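Robots in Repair and Recovery
Handout 4: Notes from the demonstration visit to Harkby

These notes go with the visit in September. Those who could not come should read them together with chapter 3 of the course reader. Those who came can use them to check their own notes before the seminar.

Background

Harkby takes in used office equipment from firms and public bodies and sorts it into three streams: resale, spare parts and scrap. The building on Ollbridge Road was put up in 1924 as a printing works and the ground floor still has the heavy floor slab from that time, which suits machinery that must not shake. The robot work is on the ground floor. Sorting by hand goes on upstairs, and we did not see much of it.

Our host was Wanting Meng, who runs the disassembly trials. Darragh Mac Suibhne looks after the grippers and fixtures and answered most of the technical questions.

Why desktop computers

A desktop tower looks like an easy object for a robot. It is a box, it has a flat base, and most of the parts inside follow common sizes. The difficulty is in the variety. Harkby has a list of 277 case models that have come through the door, and no two makers put the drive cage, the clips and the cable runs in the same places. A program written for one case will fail on the next.

Cables are the second difficulty. A rigid part is where you left it. A cable moves when you touch anything near it, and it can lie across the part you want. Most of the failed attempts in the trial log are put down to cables.

The work cell

The arm is mounted over a slatted aluminium worktable. The tower is laid on its side with the side panel off, so that the arm can reach everything from above. The tool is a two-finger gripper, and a camera is fixed at the wrist so that it travels with the tool.

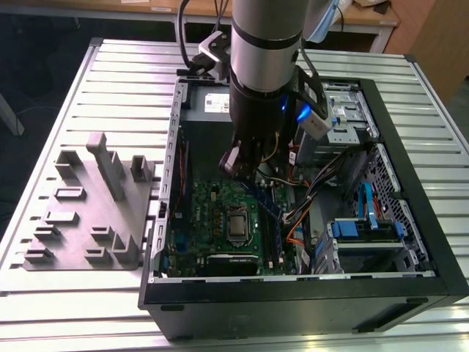
Fig. 1. The gripper over the motherboard, with the fixture plate on the table to the left.

Points to note from Figure 1:

The approach is from directly above. This keeps the fingers clear of the case walls, but it also means that anything held by a catch on the side is hard to reach. Look at where the drive cage sits on the right and think about how you would get at it.

The power cables run down across the middle of the case, between the motherboard and the drive cages. A person would push them aside with the back of one hand while working with the other. A single arm has to move them first and then go back for the part, and they may not stay where they were put.

The fixture plate is 3D-printed and has raised features of different heights. Mac Suibhne said that new plates are printed on site, and that a change of shape can usually be tried the next morning. The seminar will come back to fixtures, as they are often left out of cost estimates.

What was said about performance

Meng was careful on this point and asked us to be careful too. The figures below come from one trial on a single case model and should not be quoted as general results.

Attempts at removing a memory module: 100
Attempts stopped by the operator: 27

The rule is that the operator stops the arm as soon as it presses on anything other than the target part. Some of those attempts might have ended well if they had been left to run. The count is therefore a count of stops, and you should not call it a failure rate in your reports.

Several of you asked whether the arm is faster than a person. For this task it is a good deal slower. The case for using it rests on long unattended hours and on keeping people away from sharp edges and dust. Whether that is enough to pay for the cell was left open. Rathjen, who supplied the controller, have offered to share their own cost model, and it will go on the course page when it arrives.

Terms used during the visit

Fixture: anything that holds or locates a part in a known position.
Wrist camera: a camera carried by the arm close to the tool.
Approach direction: the line along which the tool moves towards the part.
Compliance: how far the tool or arm gives way when it meets resistance.

For the seminar

1. Choose one part visible in Figure 1 and list the steps needed to remove it, including anything that must be moved out of the way.
2. Say which of your steps would be easier with a second arm, and which would not.
3. Read the section on the Ostton sorting line in the reader. What did they change about the product flow before they bought any robots?

Bring your list on one side of paper. Safety glasses borrowed for the visit should go back to the lab office by 4 pm on the day of the seminar.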